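Skusero Community Help
Home & Workshop > Keys, hooks and small stuff

Best way to organize a big bunch of keys (and what to hang them on)?

Posted by nildale_north, April 23, 2024
142 views

Hi everyone! I have finally decided to sort out the keys at our shared workshop in Nildale and I'm weirdly excited about it. We have the front door, the side door, the bike cage, a pile of padlocks and a bunch of little cabinet keys, and for years they've all lived together on whatever ring was closest. Every time somebody needs the bike cage they stand there flipping through the whole bundle. Then they give up and borrow mine.

What I'd like to end up with is a key board on the wall. I have a green board I'm hoping to use for it, and the wall panel behind the bench is a pale gray, so the green really pops against it! It makes me happy every time I walk in. I've got a budget of 70 dollars for hooks, rings and tags, and I could push it a little if there's something great out there.
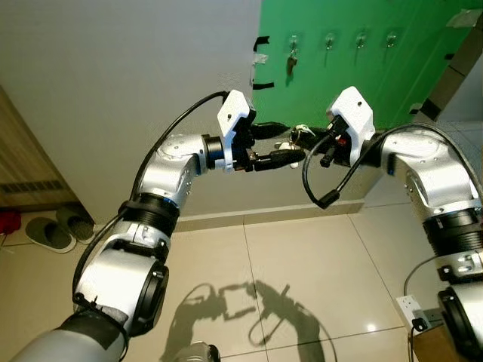 What I can't decide:

Should every key get its own ring, or do I group them by door?

Do colored caps hold up, or should I go straight to stamped tags?

Is it okay to put screw hooks directly into a painted board, or will they work loose? People here are not gentle. They yank.

Also, any tricks for getting keys onto those tight split rings without wrecking a thumbnail? I did eight of them last night and I'm typing this with the other hand.

Thanks so much, I've learned a ton from this forum already!

Carter McIntyre
Group them by door, definitely. I tried one key per ring at my place and it was a mess within a month, with hooks everywhere and half of them bare. What works now is one ring per place you're going: front and side door together, bike cage with its padlock, all the cabinet keys on a ring of their own. You grab one thing and go, and I love it!

For the thumbnail problem, get a cheap staple remover, the kind with the little jaws. Slip the points between the coils of the ring, squeeze, and it holds the gap open while you slide the key in. You can do it one-handed once you get the feel. A flat coin works too but it slips, and then you're back to the thumbnail. If the ring stays open after you pull the key off, throw the ring out. Once it's sprung it will drop a key sooner or later, probably in the parking lot.

Colored caps: fun, cheap, and they do split. The soft rubber ones on my mailbox key lasted until July and then tore right at the hole. They also make the key head thicker, so check that it still turns in a padlock that has a shackle close to the keyway. I still use them on the keys that don't get touched much.

Hooks, no idea, mine are in a solid wood door and I've never had to think about it.

sollum_shed
just use a magnet strip

(ok, longer answer: lots of keys are brass and won't stick, but the steel ring usually will. I've had mine on a strip by the back door forever. Wouldn't do it for a heavy bunch though, they slide)

Mélanie Gosselin
Oh, I love a key board project! I put one up for our garden club last year and rebuilt it twice, so let me save you the second rebuild.

The hooks depend on what the board is made of and how thick it is, and you didn't say, so find that out before you buy anything. If it's solid and reasonably thick, drill a small pilot hole for each hook and turn them in by hand. If it's thin, skip screw hooks and use the kind with a bolt and a nut on the back, with a washer. Those you can yank all day long. You'll need a bit of space behind the board for the nuts, so mount it on a couple of battens.

Leave more room than you think you need. I laid mine out on paper first, then hung real bunches on a strip of tape to see how they sat, and they were much wider than I'd drawn. Keys fan out! If two bunches touch, people pull down the wrong one. I ended up with 100 millimeters between rows, and that's comfortable even with a tag on each ring.

For tags, go stamped. I bought a little set of number punches and a bag of aluminum blanks. Numbers are better than names if the board is anywhere the public might wander in, and you keep the list that says what number 8 opens somewhere else. You'll stamp a few crooked. Stick a strip of masking tape across the blank as a baseline and the rest come out nicely.

Before you paint or drill, have a really close look at the surface:

Check it in raking light, with a lamp held low off to one side, so any dents or ridges throw a shadow.

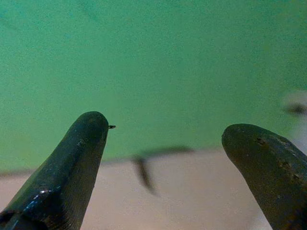 Wipe it down with a barely damp cloth and let it dry completely.

Mark your hook positions in pencil, on low-tack tape if you want to keep the color clean. Green shows every eraser smudge, ask me how I know.

Drill from the front, with scrap wood clamped behind it, or the back will chip out.

Put the heaviest bunch on the bottom row, near a batten.

I'd also put one spare hook at the end of every row. Somebody always brings in a new padlock.

nildale_north
This is fantastic, thank you all! Measuring the thickness tonight. I tried the staple remover on the cabinet ring and wow, where has that been all my life. Going with grouped rings and stamped tags, and Mélanie, I'm stealing the spare hook idea. Does anybody know if the aluminum blanks come in more than one shape? I'd like round for doors and square for padlocks.

Mélanie Gosselin
They do, mine came in a mixed bag with both. Round ones are easier on pockets!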